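The Long Way to Put a Shoe Away

Most people who share a home with a shoe rack have given up on keeping it straight. Divya Pai has spent the better part of two years on the problem. She leads a small group at Karkness, a robotics lab that works on household chores, and her latest result concerns a two-armed robot that pairs shoes and sets them on a shelf.

The trouble with shoes is that they come in twos. A robot that picks up a cup can put it down anywhere flat and be done. A shoe has to go next to its mate, on the correct side, facing the same way, and the second shoe has to go in without knocking the first one over.

Until recently the usual approach was to have a person steer the robot through the whole job many times and train a model to copy the motions. Pai's group did that first. They recorded 4000 runs and got a robot that handled one pair well and fell apart on the next. If the first shoe landed a little crooked, the arm still went for the spot where the second shoe would have belonged.

"It had learned where shoes go on our shelf," Pai says. "It hadn't learned anything about pairs."

The new method, which the group calls Brutimska after a street near the lab, breaks each run in two. One part of the model looks at the rack and decides what is out of place. The other moves the hand. The first part is asked to make its choice again every time the hand stops, so a shoe that slips gets noticed before the arm moves on to anything else.

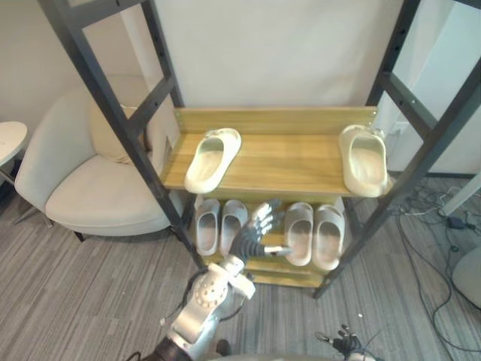
The group also changed what it recorded. Instead of full runs that began with a tidy setup, operators started from the middle of a mess: one shoe turned sideways, two lefts together, a pair split across a shelf. Each recording covered a single correction and then stopped. There were 1000 of these, a quarter of the earlier number, and they took far less time to collect.

In tests on shoes the model had not seen, the robot was given 600 attempts with the new method and the same number with the old one. The old model failed most often on the second shoe of a pair. With Brutimska that kind of failure became uncommon, and most of the remaining errors came from the grip. Soft slippers fold when squeezed. Flats with very little heel give the fingers almost nothing to hold.

Speed is still poor. A pair takes the robot 3 minutes on a good day, and the lower shelf is slower than the upper one because the arm has to come in under the board above it. Pai would like a thinner wrist. Cilport, which builds the lab's hands, is working on one and expects to ship it in May.

Another lab, Adeyemi, has begun trying the same split on folded towels and stacked bowls. Its early results are mixed. Bowls went well, but towels change shape every time they are touched, and the part of the model that makes the decisions tends to change its mind along with them.

Pai's group is moving on to boots next.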